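Seed swap and seed starting, quick notes

Sorry this is late again, October got away from me. Swap is Sunday, doors at 10, tables up before that if you can lift things. Bring seed in envelopes, labeled please. Name of plant, year you saved it, that's enough. Last time we had a whole shoebox of "beans??" and I still have most of it.

We gave out 76 packets at the spring one. Would like to beat that. Tomatoes and peppers always go in the first ten minutes so if you have spare squash, herbs, or flowers, bring those, they fill up the second half of the morning nicely. Nothing treated, nothing from a bag of bird seed.

Hildegard Seidel is doing her lettuce talk at 11. Short one, then questions. She grows all winter in a cold frame on the Plavberg side and has been picking greens in January for years. She'll have her own seed of the brown speckled one to hand out, one packet per household. Also she wants her blue-handled trowel back, no questions asked.

Dues. Still $80 a plot, $90 if you want the shed key too. Pay at the table or drop a check in the Ghanem Street box. Balance in the account is $3,272 after the new hose and the gate hinge. Water bill hasnt come yet so don't get ideas.

Now the part people keep emailing me about, bottom watering for seedlings. Yes do it. Top watering knocks the little ones flat and you get that green crust on the soil. Put your pots or cells in a tray, shallow water, leave them until the tops of the soil look dark. Then pour off whatever is left. Half an hour is plenty for most cells, bigger pots longer. Do not leave them sitting overnight, that's how I lost all my basil.

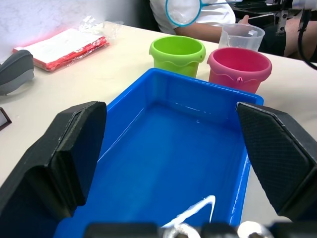 Any tray without holes will work. Dish tub, old baking pan, whatever is in the garage. Wash it between batches, hot water and a little bleach, rinse well. Damping off spreads fast and you wont see it until the stems go thin at the bottom and fall over. A small fan on low helps alot.

Leftover compost from the Jasero delivery is behind the shed, under the tarp. Two buckets each. Put the tarp back!! It was off all last week and the top is soup.

Plot changes to me by the end of the month. If you're giving yours up say so now, the list is long. See you Sunday, bring a mug.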